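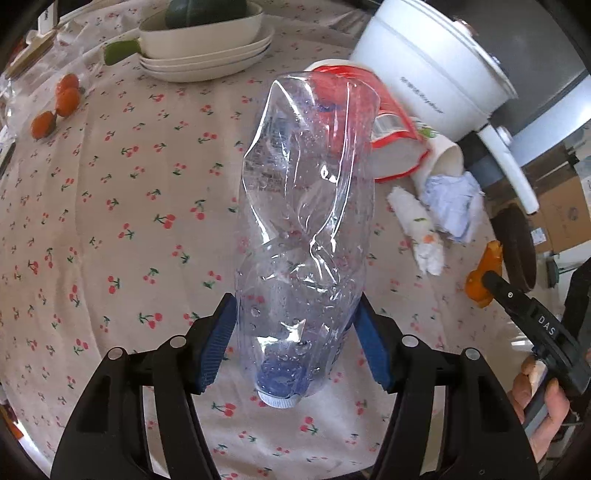 Print
E-mail

The Furtado Gauge

Station 9 stood on the left bank of the Cledudine, eight kilometers below the Fernex settling ponds. It recorded stage, turbidity, conductivity and pH every quarter hour. Deepak Rajput had installed it, and he drove out to clean the sensors.

The turbidity record for December showed a step. Until the night of the 8th the values held near 50 units. After that the baseline was 116, and it did not come back down. Rain would have produced a peak and a tail. The rain gauge at Furtado had logged no rain.

He pulled the probe and checked the wiper. The blade was worn but clean. He ran the standards on the tailgate of the truck, zero first, then the high one, and both read within tolerance. He wrote this in the field book, with the lot numbers, and put the probe back in the water.

Shoshana Tran called before he had the housing closed. She ran the data desk in Disusska and reviewed every station in the basin.

"Fernex sent a comment on your December values," she said. "They want them flagged as sensor fouling."

"It isn't fouled. I just had it out."

"Do you have the calibration sheet?"

"I have the field book."

"Scan the page tonight. If I don't have a sheet by the close of the review period, the software applies the flag by itself, and flagged values don't go into the annual mean."

He asked who had written the software specification. She said it was older than both of them at the agency.

He walked upstream along the bank. The water was the color of brick as far as the second bend. At the outfall channel a gray layer lay over the cobbles, fine enough to hold the print of his boot. He took two grab samples at mid-depth and one core of the deposit, labeled them, and put them in the cooler. A man in a Fernex jacket watched from the berm road with his engine running. He did not get out.

At the bridge in Furtado a woman was filling a drum from the river with a hose and a hand pump. She asked Deepak if it would settle. He said the coarse part would, overnight. She asked about the other part. He said the lab would take three weeks.

"And until then?"

He gave her the number of the district office and told her to keep it off the vegetables. She wrote the number on the lid of the drum with a grease pencil.

That night in the motel he scanned page 50 of the field book, front and back, and sent it to Disusska. The confirmation came back in under a minute. He opened the live record. The last value was 118, then 116, then 121. At 11:15 the line went flat at zero, on all four channels.

He put his boots back on, took the spare battery and the flashlight, and drove out to the station.

Print
E-mail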